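3. Cell Configuration and Upkeep

3.1 Work surface and task objects

The insertion cell was assembled at the Fliluldale site and has stayed in one place for the whole study. It consists of a single arm with a two-finger gripper, a fixed camera that views the work surface, and a small camera mounted at the wrist. The arm and its controller are referred to below by the site name for the unit, Majimbun. Power, air and network lines reach the cell from the rear, and the operator's desk stands outside the reach of the arm.

The task object is a wooden children's puzzle board painted as a beach, with numerals from 1 to 10, a row of plain shapes, and symbols for simple sums (Figure 1). The board was chosen for the variety of outlines it offers on a single flat part. Several shapes differ only slightly in overall size, so a grasp that is off center tends to show up at the moment of insertion. Loose pieces are placed in front of the board before a trial, and no attempt is made to sort them or to turn them the right way up. 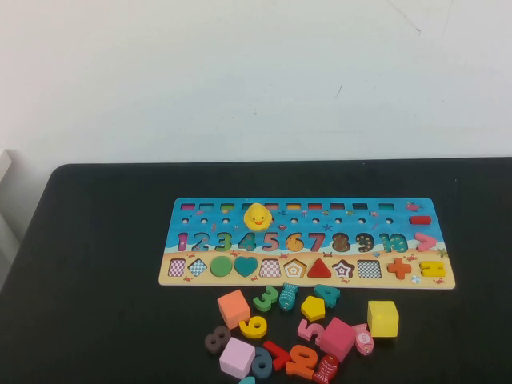 The board is not clamped. Early trials with a clamped board gave higher forces at the fingertips and hid small errors in the camera alignment, and the clamps were removed in December. The cost of this choice is that the board can creep during a long session. Its position is therefore measured again from the fixed camera after every 36 insertions, and the new value is written to the cell log together with the name of the operator on duty.

3.2 Fingertips and wrist camera

Most of the upkeep of the cell concerns the last few centimeters of the arm. The fingertips are covered with replaceable pads supplied by Celtex. A pad is retired after 1000 grasps, or sooner if the operator finds a cut or a polished spot on the contact face. Both pads are always changed together - a new pad opposite a worn one was found to pull thin pieces to one side during closing. After a change, the gripper is opened and closed fully and its zero position is stored again.

The wrist camera is used for the final approach, when the arm itself may block the view of the fixed camera. At this range the printed decoration becomes a concern. A checkered pattern or a small printed crab can produce edges as strong as the rim of a recess, and the alignment routine must separate the two (Figure 2).
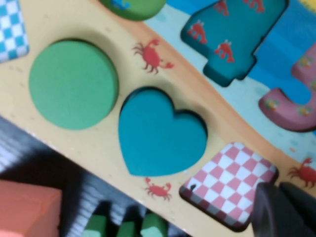 Exposure is set by hand and locked at the start of each session. Automatic exposure was tested and rejected, as the measured rim of a recess moved when the balance between light paint and dark finger changed. The lens is wiped with a dry cloth each morning. The bracket screws are checked for torque once a week, and the camera-to-gripper calibration is repeated whenever a screw is found to have moved. A full calibration uses a printed target and takes around 740 seconds, most of it spent on arm motion at reduced speed.

3.3 Service record

All work on the cell is entered in Coltoner, the maintenance log used at the site. Each entry gives the part, the reason for the work and the result of a short test run. The wrist cable was replaced on 19 July 2023 by Touran Soltani, following dropped images near the limit of the last joint. The new cable was given a longer loop and a second tie point on the forearm. Setareh Nazari repeated the calibration after the repair, and data from the two sessions before it were left out of the analysis in Section 4.

The joint brakes and the emergency stop are tested at intervals of 4000 cycles. The test is run with the gripper empty and the board removed from the table.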